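April
By Santosh Joshi

Last updated: Friday, 2 p.m.

Niloufar Kermani was already talking when she opened the door, something about the elevator, and she kept talking all the way down the hall and into the kitchen, where she put a glass of tea in my hand and told me to mind the step. I'd come over to Lellport to ask her about putting things away. That was really the whole pitch. She has helped half the people I know clear out a closet, and she taught the Friday evening class at the Ovthorpe community center that my sister would not shut up about for an entire winter.

"You want to see the worst drawer first?" she said. Of course I wanted to see the worst drawer first!

It was full of rubber bands and takeout menus and one single chopstick. She was very proud of it. "I let myself have one. Everybody gets one. If you try to fix that drawer, you end up with the mess in your coat pockets."

I asked her how she got started, and she said it was her father's shop. He sold hardware (hinges, hooks, screws by the scoop) and she was the kid who got sent to put the returns back where they belonged. "I was eight, and I was slow, and I loved it. I would put back one hinge and then look at all the hinges. My father would shout, 'Are you reading them?' Kind of, yes."

After that came an office job at a place called Pandey, where she spent years in the supply department, ordering shelf units and labels for other people's rooms. She left with a desk plant and a list of complaints. The biggest complaint, she said, was lids. The company loved a lidded box. "You put a lid on something and you've basically mailed it to yourself in ten years. I opened one once and found a cake server. Who sent a cake server to the supply department?"

So, no lids at Niloufar's, or hardly any. What she likes is a basket, and she likes a cheap plastic one with holes all over it, which surprised me a little. I think I'd expected wicker. She made a face when I said so.

"Wicker sheds. Wicker catches on your sweater. With plastic you rinse it in the tub and you're done, and the grit falls out the bottom. And I can see in from the side, a little bit. Not enough to be ugly. Enough to know what I'm getting into."

Her favorite is turquoise, or teal if you ask her in a different mood, and it has moved house with her more than once. She keeps it on the go for whatever she's sorting that week. The week I visited it was the ring pieces, as she calls them, the pastel ones with the little brass rings on top that she's been picking up at yard sales and estate sales for years. She had a question about them herself, which was whether they should live together or be spread around the apartment. She'd been changing her mind for days. 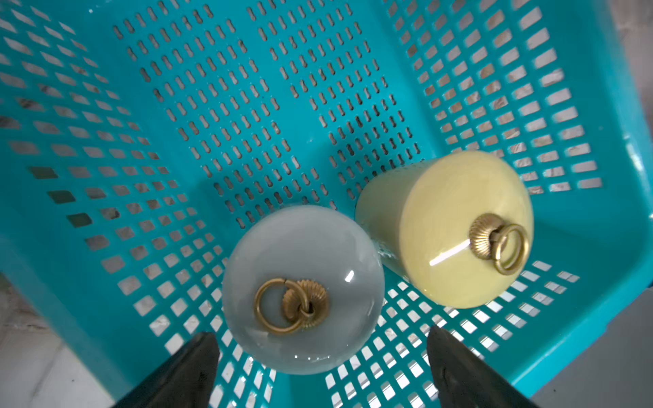
The gray-blue one and the yellow one, down in the basket.
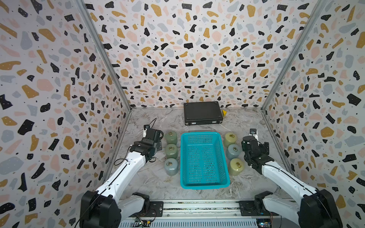 "Together," she said, when I pushed her on it. "Today it's together. Ask me after dinner."

I wanted to know how she decides a thing like that, and she told me the answer is to get everything out on the floor and leave it there for as long as you can stand it. Floor, she insists, and never the bed. The bed gives you a deadline. You have to sleep on it, so at eleven at night you sweep the whole lot back into a bag and it goes in the closet for another year. A floor you can walk around. You can go make lunch and come back and see that you've been putting two things side by side that don't like each other.

"I put them in lines," she said. "It's the first thing I do, with anything. Socks, spoons, batteries. You make a line and you see right away what you have too much of."

And what does she have too much of?

"Green," she said, and laughed so hard she had to set her tea down. "I always think I'm buying blue. I'm standing in somebody's driveway, the sun's out, I think, oh, a blue one! Then I get home and it's green again."

She paid ninety dollars for the first batch, which she still thinks was too much, and she told me the whole story of the haggling (it took most of a morning, there was a folding chair involved, and the seller went inside for a while and came back wearing a hat). I'll spare you. She did say that the rings are what sold her. She can't leave a ring alone. She'd flip it to one side, then the other, and the man in the hat could tell she was going to pay whatever he said.

I asked whether collecting and tidying don't work against each other. I mean, I have a friend who collects jugs, and you can't sit down in her house. Niloufar thought about it longer than I expected.

"If you like putting things away, you need some things," she said finally. "I've been to apartments where there's nothing out. I can't help those people. I stand in the doorway and I think, what did they do with it all? And it's under the bed, by the way. I've looked."

We talked about moving things from place to place, which is the part I'm worst at. I wrap everything in so much newspaper that I end up with a box of newspaper. Her rule for anything hard and shiny is a dish towel on the bottom, one item per corner, and if it won't sit still, it goes in a sock. She buys multipacks of gray socks at Korkex specifically for this and has never worn a pair. When she's carrying stuff across one room, though, she skips all that. It goes in the basket as is and she walks slowly.

"People want a system for carrying a thing across a room," she said. "Walk slow! That's the system."

The briefcase, I found out, is part of the routine too. She's kept it since the Pandey days and it's where the paper goes, all of it, receipts and warranties and the instructions for a fan she gave away. It sits nearby whenever she's sorting so that any stray slip goes straight in, and she snaps it shut between rounds so she doesn't start reading. Reading is the great enemy. She once lost a whole Friday to a box of old letters from an aunt, and at the end of it the box was exactly as full and she was hungry.

How many papers are in there? She knew, and she was delighted that I'd asked. "Nine hundred and seventy-two. I counted when I had the flu." She'd like to get it down, but she's in no rush.

I told her I liked the terrazzo pattern on the panels, all those chips of mustard and pink, and she said it was an argument that she had won. Everyone told her to go plain white. Plain white would show off the colors, they said, it would look cleaner. She wanted speckles. She says she had a plain white kitchen once and spent her whole life wiping it, and with the speckles she can have a crumb or two in the corner and feel fine about it. The floor was the same conversation all over again, apparently, and the marbled look won that one.

"I drop an earring, though, and it's gone," she admitted. "That's the price. I've crawled around there with a flashlight like a burglar."

By this point we'd finished the tea and started on a plate of little chickpea cookies that fell apart when you looked at them, and I'd stopped taking proper notes. (My notebook says "shoes??" and then "ask about vinegar," and I have no idea what either of those was for.) So I asked her the one I'd been saving, which was my own hall closet. I described it to her. I may have gone on a bit. There's a tent in there, and a vacuum that belongs to the previous tenant, and the bag of bags.

She wanted to know what I'd take out first, and I said the tent.

"No, no. The tent is fine. The tent isn't bothering you. What do you move every single time you open the door?"

The ironing board. I move the ironing board every single time.

"So start there. Does it have to be in that closet?"

It doesn't! I've lived in that apartment for years and it had never crossed my mind that the ironing board could be somewhere else. It's behind my bedroom door now.

She walked me back down the hall at the end, still talking, and made me take the rest of the cookies in a plastic tub. With a lid, I pointed out. She told me to bring the tub back by next Friday, and to bring the lid with it.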